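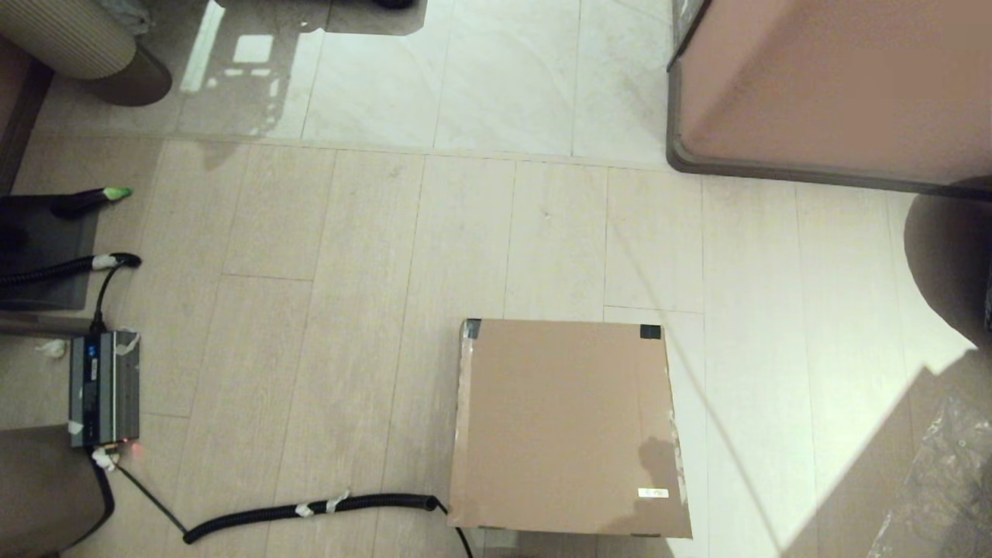
Figure 1. Closed box on the floor beside the power unit and its cables.

Packing and floor storage in a shared workroom
Project report, Timo Grube
Course: Workplace Organisation, Trikex College

1. Background

The workroom at Kikent is used by several student groups. Things get left on the floor between sessions, mostly cardboard boxes, power units and leads. My project looked at where boxes should stand and how leads should be run so that people can find what they need and walk through without stepping on anything.

2. What I did

I started in January with a list of everything kept in the room. The store list had 83 entries, and 66 of them were for items packed in cardboard boxes. I then went through the boxes with the Mindeo group, who use the room in the afternoons.

We agreed on a few rules. A box is closed before it goes on the floor. The label goes on the top face, near a corner, because most people read it standing up. Leads are kept together with white tape — coiled ones too — and a box is never put down on top of a lead.

3. Results

The labels were the weak point. Small white ones are hard to read from standing height and the print fades. Larger labels written with a marker pen were better, but they use more tape and come off worn cardboard quite easily.

Leads took longer than boxes. Coiled cable springs back when it is moved, so two pieces of tape were put on as standard. Thin straight wire was harder to keep in place and I did not find a good method for it. Power units stayed at the side of the room, with their leads running in across the floor.

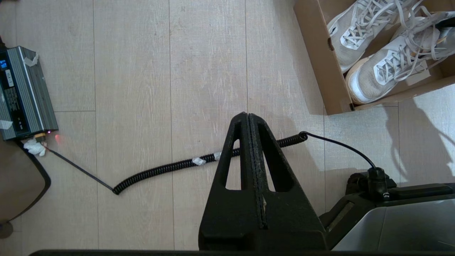 Does a coiled lead need to be unplugged before the floor is cleared?
It depends on the lead. If it has to be moved out of the way, switch the unit off and unplug it first. If it is staying where it is, clear the floor around it and leave it alone.

4. Remaining work

The store list still needs a column for box size. I would also like to try cloth tape on the older boxes and a flat cover for the thin wires.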